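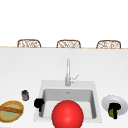 Start with the sink, one of our readers wrote after the first version of this page went up, and leave the stove and the cupboards until the students can get a plate into the basin without dropping it. We tried it both ways with the beginners' group and agree. The page is now in that order.

These are the working notes of the Narkbridge after-school robot club, kitchen section. We use the Gretik kitchen in simulation, with the two-arm setup, and enter the Fabbri student round in January. Most of the tips apply to any simulated kitchen with loose dishes in it. A few apply to real ones.

Before you start

Close everything else on the computer. The club laptops slow down badly with a browser open, and the arm then lags behind the hand control, which students read as their own clumsiness.

Reset the scene and look at it before touching anything. The dishes and food land in different places at every reset, and so does the camera if you have left the random view switched on. Find the plate you want, find the faucet, and decide which arm is going in. Say it out loud to your partner.

Work in pairs. One drives, one watches the side view and calls distances. Swap after every attempt, including the bad ones.

Save under the club folder with your group letter in front. Files called "test" get deleted at the end of the month.

Setting out the counter

1. Use few objects to begin with. One plate and one piece of food is plenty for a first session. Add the bowl next, then the stacked dishes. Stacks are hard and can wait.

2. Keep the rim of the sink clear when you place things by hand. An object that starts half on the rim will often tip as soon as the physics begins, and you'll be scoring an attempt that was over before it started. If the random reset puts something there, leave it and let the driver deal with it. That is part of the task.

3. Mix the shapes. Students who practice only on round fruit get good at round fruit. Put something long on the plate, then something small, then something with an awkward outline.

4. Leave open counter between the near dishes and the sink. The wrist needs more room than you expect when it turns.

Picking up plates

5. Come in at the rim, low, with one finger above and one below. Going for the middle from overhead pushes the plate along the counter.

6. Open the fingers early. Students tend to open them at the last moment, right over the dish, and catch the edge.

7. If there is food on the plate, lift a little and stop. Look at the food. If it has started to move, put the plate down and take hold again nearer to the food's side. A lime will roll at a tilt that a breadstick puts up with.

8. Park the other arm well off to the side before you begin the carry. Half of our lost plates last term were knocked by the arm that had nothing to do.

9. Lower into the basin slowly and let go only when the plate is down on the floor of the sink. For the Fabbri round a plate counts with its food still on it, so a lime sitting at one side of the plate is as good as one in the middle. 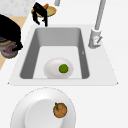
10. Back out straight up. Turning the wrist on the way out drags the plate against the basin wall.

Long food

Anything shaped like a stick gives trouble. It hangs over, it swings, and if it touches the basin wall on the way down it lifts its own plate.

11. Turn the plate so the stick points to a corner of the sink. There is more room on the diagonal.

12. Overhang is allowed. If one end goes past the plate and rests on the floor of the sink, check the rule sheet for the round you are in. Our club rule is that it counts as long as the stick is still lying across the plate. Write "overhang" in the notes column either way.

13. Don't go back in to tidy it. We have watched a lot of good placements ruined this way. Clear the grippers off to the side, stop the recording, and then look.

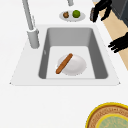
Time limits

Each attempt stops at 3000 steps. A careful pair will finish a single plate well inside that. If you are getting cut off, the usual cause is hovering, so watch the replay and see how long the gripper spends above the plate before it goes down.

Do 20 attempts per session and then quit. We used to let the keen ones carry on, and the later recordings were poor enough that we had to sort them out by hand.

Keeping the recordings

The club has 1146 recordings at present, from all groups. Keep the failures. The Mamer training script wants them marked, so use these codes:

G for good
D for dropped
T for timed out
K for knocked by the idle arm

Mark them the same day. If the driver and the watcher disagree on a code, play it back at half speed from the side view. Plates that slide off behind the faucet are hidden from the front, and we have had several marked G that were really D.

Check that the view setting is written in the log line. A batch filmed from the opposite side of the sink has the faucet on the other side, and a model trained on one view only does badly with the other. We now record half the session from each.

Common problems

Plate shakes in the gripper: loosen the grip force by 2 notches. Squeezing harder makes it worse.

Food sinks into the plate: the collision mesh has not loaded. Reset the scene. If it happens again, restart Gretik.

Arm stops short of the basin: the base has been left in the old position from the cupboard task. Load the sink preset.

Round fruit will not stay put: set the plate down on the counter, wait, and pick up again. Lower the carry speed before you touch the friction setting, which has to be at its default for the Fabbri round anyway.

Left-hand control does nothing: look at the cable first.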